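Home Sewing 2, Week Four
Waistbands, elastic and the dreaded twist

Okay, so last week we got as far as side seams and most of you went home with something that was at least tube-shaped. This week is waistbands. I know a few of you signed up only for this one (hi, Hanna Szczepańska, I read your sign-up form) and I get it, because a bad waistband is the thing that sends a perfectly good skirt to the back of the closet for years.

Bring your tube, your elastic, a long strip for the band, and please, please a water-soluble pen that you've tested on a scrap first. Not the same pen as last time if last time's pen is still visible on your skirt.

Measuring first

I want you to measure where the waistband is going to sit, which for most people is not the waist. Put the tape around yourself, sit down, breathe out, and read it sitting. Everybody measures standing up and holding their stomach in, me included for a good ten years, and then we wonder why we unbutton things at dinner.

Now take your elastic and wrap it around the same spot until it feels snug and nice. Don't do math yet! Elastic varies so much from one roll to the next that I've stopped giving people a percentage. The soft knitted kind from Halilović on Ferotdale Road stretches a lot further than the braided kind, and the braided kind gets narrower when you pull it, so it rolls around inside the casing like a noodle. I use knitted or woven for anything wider than my thumb. Add 2 cm for the overlap, cut, and write your name on it, because all elastic looks the same by the end of class.

Cutting the band

For a contrast band you can go as loud as you like. A busy print hides wobbly stitching wonderfully, and a plain dark skirt underneath will calm it down. What you do need to check is which way it stretches. Knits usually stretch more across than up and down, and you want the stretchier direction going around your body. Pull on it both ways before you cut. If you cut it the wrong way you'll find out when you try to get it over your hips, and by then you've already sewn it on.

My own band, to give you a real number, is cut 73 cm long before the seam. Yours will be different, so don't copy mine. (Someone copies mine every term.)

Fold it in half the long way with the right side out, and press. Then mark it in quarters. Mark the skirt in quarters too. Four pins, match them up, and stretch the band to fit the skirt between each pair. If you skip the quarters you end up with all your fullness in one lump over one hip.

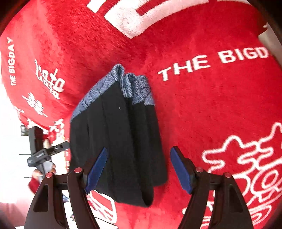

Page last changed: July, by the course tutor

Black fabric and a patterned band are a nice pairing, but black is a pain to sew at night, so work by the window or bring a lamp. Black also picks up every bit of lint in the room. Keep a loop of masking tape on your wrist, sticky side out, and dab as you go.

Sewing it on

Zigzag or a stretch stitch, please. A straight stitch on a knit will pop the first time you pull the thing on, and you'll hear it. The Valora machines along the wall have a stretch stitch on the second row of the dial, and if yours starts skipping, change the needle to a ballpoint before you touch the tension. Yeison Ñahui spent most of an evening on the tension dial last term and it was the needle all along. Sorry, Yeison, it's too useful a story.

Sew with the band on top so you can see how much you're stretching it. Hold it in front and behind the foot and let the machine do the feeding. If you haul on it from the back you'll bend the needle.

The twist

This one gets everybody. You thread the elastic through, sew the ends, close the gap, put it on, and there's a twist somewhere around the back. So before you join the ends, lay the whole thing flat on the table and run your fingers along it from one end to the other. Then do it again. Once you've joined it and closed up, stitch straight down through all the layers at each side seam, and it won't be able to roll over in the wash.

For next week

Finish the band and leave the hem alone. Let the skirt hang overnight from clips, and don't fold it over a hanger. Grivside has decent clip hangers by the door if you need some. Bring it back with the threads trimmed, and bring your seam ripper as well. We're doing hems, and you'll want it.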